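Lodstead game tables – progress report
Date: 2024-07-16
Covers the period since April

Work on the table games line has gone mostly to plan. The grant for this period was meant to cover the round poker mat, the chips and cards that go with it, and the layout guide for people setting up a game at home or in a club room. The mat and the chips are in use. The guide is in draft.

The mat is red and black, with wedge-shaped panels and thin white lines marking the sections. Stivar supplied the printing and Løken supplied the chips. We spent 1385 on the mat and 200 on replacement chips, both within the budget agreed in April.

The main open question is how the layout works once chips and cards are on it. The seat numerals are white and read well on both the red and the black. They face one way only, so a player on the other side reads them upside down. We have left this alone for now – a second set of numerals would crowd the sections. Lint shows up more on the black felt than on the red, and the guide now asks people to brush the mat before a game.

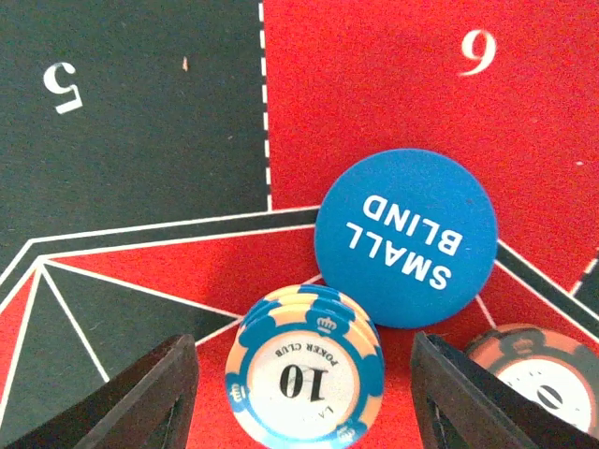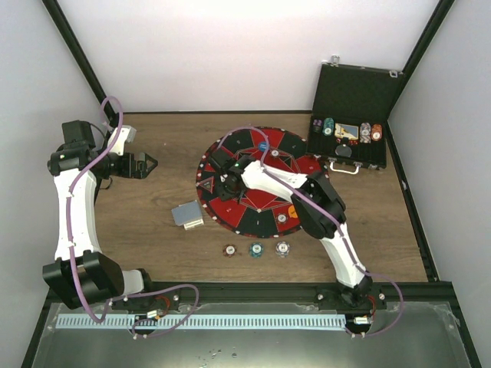
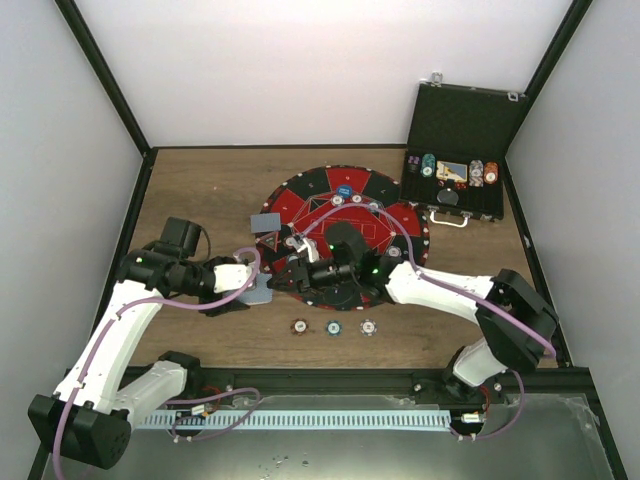
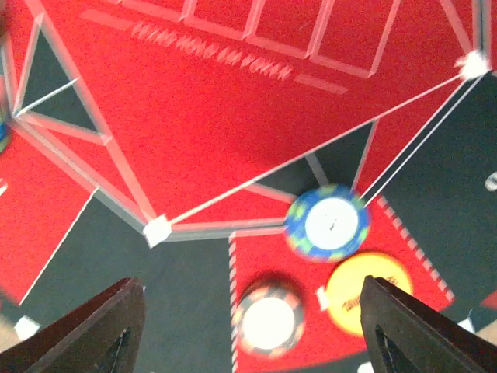
The red and black mat during layout work, with chips on the felt.

Chip colors have been checked against both felt colors. Blue stands out well on red. The white and gray chips are easy to find but can be mistaken for each other at a distance, and we have asked Løken for a darker gray. The cards have light blue backs, and we plan to keep them.

The guide has 5 sections, and 3 are finished. The two still to write deal with dealing order and with storing the mat. Stillier has read the finished sections and asked for shorter sentences and larger diagrams, and those changes are being made.

Delivery of the second batch of mats has slipped because Stivar changed its felt supplier. We have a sample of the new felt and it is slightly thicker. No extra money is needed for this. We do ask that the closing date be moved back by three weeks, so that the new batch can be checked before the guide goes to print.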